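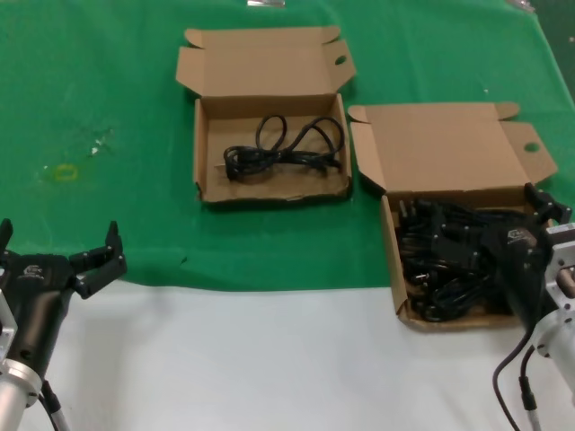

According to Rendeo's own support desk, power cords are the item customers ask for most and the one they wish would go away. A cord has no fixed shape, it hooks on its neighbor, and the plug end weighs more than the rest.

The head of applications at Bromico, which sells the two-arm packing cell under the name Barasa, does not argue with that. "We put cords in the trial package because people were going to ask anyway," she told us on a call one afternoon in October. "If you only show blocks and cups, the first question is always about cables."

The trial package runs 11 weeks. The customer sends its own parts and its own cartons, and Bromico works out the motions. Gokar, a small repair-parts shipper, sent mailer boxes and a supply of black cords, and asked for one job: take a cord out of the full box and set it down in the other.
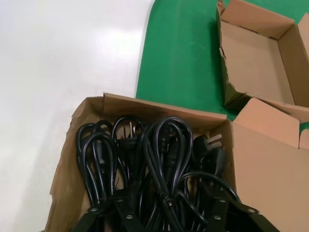 GRIPPING AND SORTING

Gokar's operations lead said the coiled cords looked easy on paper. "Each one is bound in the middle, so you think, fine, grab the middle. Then you look in the box and you can't find the middle."

Bromico's answer is a camera at the wrist as well as one at the head. The head view picks the box, and the wrist view picks the loop. A loop that stands up from the pile is tried first. Plug ends are left alone where possible — the prongs snag on the next cord over.

He was less happy with the speed. Over 656 attempts in the first report, 83 brought up more than one cord. "That's too many for us to walk away from it," he said. "It's fine if a person is at the next station."

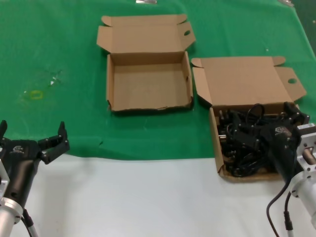 Right gripper in the cord box, left gripper open.

Asked why the second arm does so little in this job, the Bromico side said it is there for the cases where two cords come up together. The left arm can hold one while the right lets go. Gokar can also order the cell with one arm at a lower price, and may do that.
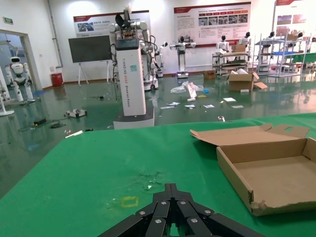
Price came up more than once. Bromico rents the cell by the month, with setup billed separately, and the rental covers gripper wear and around 5 hours of remote help. Gokar wanted to know what happens when the cartons get beat up, and the torn front corner on the shallow box is the kind of damage its lead had in mind. "Our boxes get reused until they fall apart," he said. Bromico says ragged edges are covered by the standard setup, but a new box size is a new job and is quoted that way.

Gokar has asked for a second report before it signs. The next round will use longer cords.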